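Ward bosses outside the big cities – did small towns have them?

mxaba
May 29, 2018
I'm reading up on how mill towns were run before civil service rules came in. Everything I find is on the big city machines. Did a place with a few thousand voters have anything like a ward boss, or was it just the mill owner telling people how to vote?

gavalas_i
Mostly the mill owner. In Tikavholm the Kontogiannis family owned the rope works and the houses next to it. You don't need a ward boss when you can put a man out of his job and his home.

LowriL
I don't agree with that. My great-grandfather clerked for the town of Tikavholm and the council minutes show 11 road jobs handed out in one spring, all to men from the second ward. The rope works had no part in it. That was a saloon keeper with a seat on the council.

gavalas_i
Who held the note on the saloon?

LowriL
I don't know. Do you?

gavalas_i
No, but I would check the deeds before calling him independent.

halilovic_m
Both can be true. The owner wanted low taxes and left the street jobs to whoever could bring in votes. In a close race 400 votes was plenty.

One problem with minutes is that they only give the hire, and you need the poll books next to them. I've been typing up the ones for the second ward at my desk in the evenings.
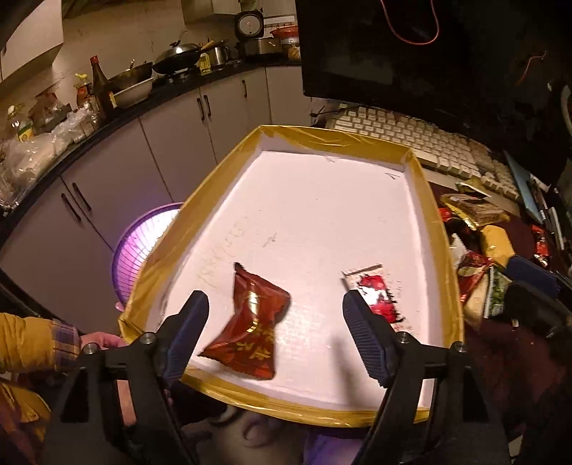

So far I have five elections done. Turnout goes up in the years with road work and drops back when there isn't any. I haven't done the first ward yet, so don't quote me on the difference.

mxaba
That's useful, thanks. Are the poll books open to anyone?

halilovic_m
Yes, at the county office. Ask for the bound ones. The loose sheets are out of order until September.

LowriL
I can scan the road job pages if you want to match names.

halilovic_m
Please do. Start with the spring ones.

gavalas_i
I'll look for the saloon deed. If there's no Kontogiannis name on it I'll say so in this thread.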